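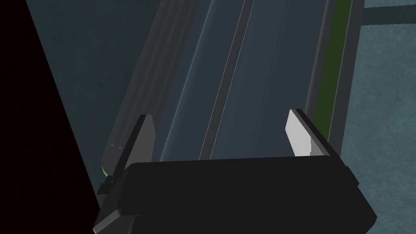 Stojan Babić, contributing editor, automation software

Nevside is a simulation package for robot grippers, sold by Pavetti as a yearly subscription. It lets a buyer pose a virtual two-finger gripper against large or awkward objects and try out a grasp before any hardware is ordered. Pavetti describes it as a full replacement for bench testing. Independent users have been slower to agree, and the claim remains the most disputed thing about the product.

Overview

The package comes in two parts: a scene editor and a runner. The editor holds a library of 278 objects, most of them plain shapes such as blocks, rails and troughs. The runner plays a grasp and writes out a log along with rendered views from near the gripper. A single license covers 2 machines. Support is by email, and customers have complained that replies on weekends do not come at all.

Rendering

The views are simple. Surfaces are smooth or lightly speckled, colors are muted, and the far background may be solid black. Long objects with several parallel bands, such as a trough with a raised rail on one side, are drawn clearly enough to judge where the fingers would sit. The light-colored pads on the fingers stand out well from the darker finger bodies, and this is useful when checking alignment. Small flaws are common. Patches with jagged edges turn up on flat faces, and the manual gives no way to tell a shadow from a drawing error.

Pavetti's sales pages call the output "true to life." It is hard to see how that wording can be defended. A buyer who wants to know how a painted surface will behave under a rubber pad will learn very little from a picture of it. 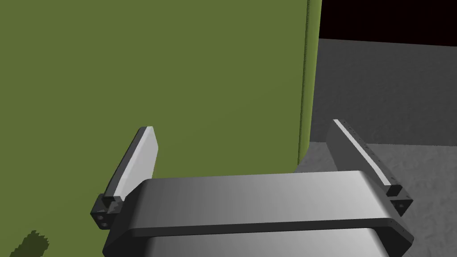
Contact and friction

Contact is the weakest area. The runner treats every object as rigid unless told otherwise, and the default friction value is the same across the whole library. Assunta D'Amico, who reviewed the package for a trade newsletter in October, ran 1,564 grasps and compared 100 of them with a real gripper. She found that the simulated finger positions could be trusted and that the simulated grip forces could not. Pavetti answered that she had left the default friction in place – a fair point, though the defaults are what most customers will use.

Large objects raise a separate problem. When a block is wider than the open fingers, the runner still lets the user start a grasp on it. The attempt is then logged as "incomplete," the same word used for a dropped part. Concetta Guerra of the parts supplier Cocco has asked for two separate codes. The request was marked as accepted in the 22nd March release notes, but the codes had not been added when this article was last revised.

Comparison with Veko

The usual alternative is Veko, which costs more and has a smaller library. Veko refuses to run a grasp that cannot fit and gives the reason in a short message. Its views are no better looking. Evaristo Sartori, a former Pavetti trainer, has written that Nevside is the easier of the two to learn and the easier to be misled by. Pavetti has not responded to this in public.

Reception

Teaching labs have taken up the package for its low price and short setup time. Factory buyers have been more careful. Some use it only to check reach and clearance – a job it does well – and keep their bench tests as before. No outside study has yet backed the claim that it can replace them.

Contact the editors | Copyright and terms of use | Back to top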